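I have wanted a proper long table for as long as I've been cooking for other people, and for most of those years I made do with a drop-leaf thing from my aunt that had one leg shorter than the rest. You learned to lean on it in a certain way. My friend Hülya Polat once set down a pot of lentil soup on the wrong corner and we all lunged at the same moment, and the soup was saved, but I think that was the evening my husband started looking at furniture online without telling me.

What we ended up with is the Treltetti from Omis, in the longer of the two sizes, with an oiled finish. We've had it since December, which means it has been through one big holiday meal, a flu, a great deal of homework and a whole spring of seedlings (I start my tomatoes indoors and I am not tidy with the potting soil). I feel I know it well enough now to say something useful.

Delivery first, as that's where I was most nervous. The top came in one piece, wrapped in a quilted blanket and then in cardboard, and the legs and hardware came in a second box. The two men who brought it were kind about our stairs. They'd been told it was a ground floor delivery, and it very much was not, and they took it up anyway with a lot of murmuring and one stop on the landing for water. The legs go on with long bolts and a little wrench that comes in the bag. I had it together in an afternoon, and that includes lunch and a phone call with my sister. Do put a rug or a blanket down before you flip the top over. The instructions mention this on the last page, after you've already done it.

The bolts need going over again after a few weeks. Mine had eased off just enough that the table gave a small sway when my son leaned on the end to reach the bread, and I had a moment of thinking, oh no, it's my aunt's table all over again. A quarter turn on each one and it has been steady ever since. 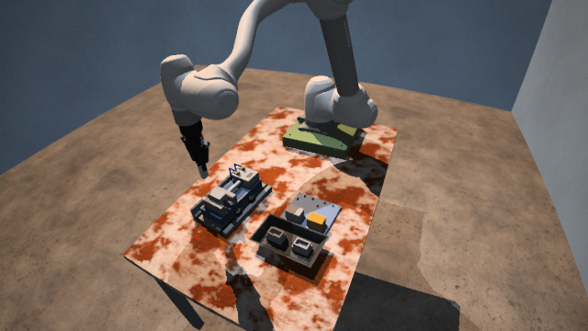 Does the oiled finish stain?
It marks if you leave things sitting on it. Water wiped up within a few minutes leaves nothing behind, but a wet glass left overnight gave me a pale ring, and beet juice left a pink shadow that took two rounds of light sanding and fresh oil to get rid of.

I should say more about the oil, because the whole experience of owning this table is really the experience of owning an oiled table. Omis sends a small tin of their own with it, and it lasted me for the first coat and one touch-up. After that I switched to Fludo, on the advice of Songül Akgül, who refinishes chairs down the street from us and has strong opinions about everything that comes in a tin. It's thinner and it smells less, and you can have the table back in use the next morning. The Omis oil wanted two full days, and with a family that's two days of eating on our laps and finding rice in the sofa.

The color has deepened since we got it. It started out quite blond, almost a little raw looking, and I wasn't sure about it next to our floor. By spring it had gone a honey shade that I love. The spot where the fruit bowl lives is still paler, so move your bowl around if that kind of thing will bother you. It doesn't bother me much, but it bothered my mother-in-law, and now the bowl travels.

As for size, please measure, and then measure again with the chairs pulled out and somebody sitting in them. I measured the table and forgot the people. We fit, but whoever sits on the wall side at dinner is there for the evening, and dessert gets handed over to them like a parcel. The legs are set in a bit from the corners, so you can tuck a stool at each end and not bang your knees, and I've come to think that's the nicest piece of design on it. 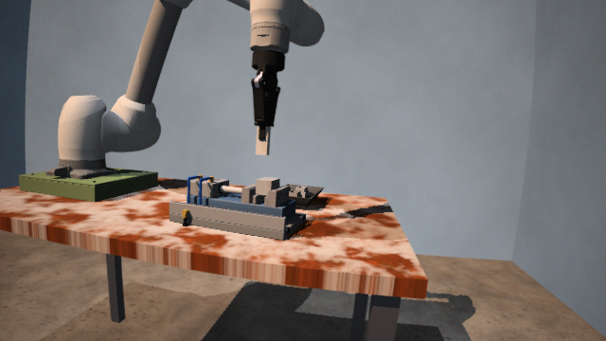
The edges are another thing I've grown fond of. They're eased over just slightly, enough that your forearms don't get that red line across them when you've been sitting and writing for an hour. I do all my letters and bills there now, and my desk has turned into a place for laundry.

Now for the complaints, because I do have some. The underside is left completely unfinished, and it was rough enough that I snagged a good pair of tights on it the very first week. I went over it with fine sandpaper and a bit of the leftover oil and it's lovely now, but at this price I shouldn't have had to. The felt pads for the feet are also poor. Mine slid off sideways within a month and I replaced them with thicker ones from the hardware store.

I did look seriously at the Kazemi before we bought this one. A neighbor has it and let me come over and sit at it for a while with a cup of tea, which I'd recommend if you have that sort of neighbor. It's a handsome table, heavier, with a lacquered top that you can wipe down and forget about. If you have very small children, or if the thought of oiling anything makes you tired, buy that one and be happy. I found it a little cold under the hands, and I missed being able to feel the grain — and you can't sand out a scratch in lacquer on a rainy afternoon the way I can with mine.

One last practical note on the extension leaf, which is sold separately. I haven't bought it yet. It hooks under one end and needs somewhere flat to be stored, and the only flat place left in this house is under my bed, where the drop-leaf table currently lives in pieces. My husband would like me to give that away. I'm still thinking about it.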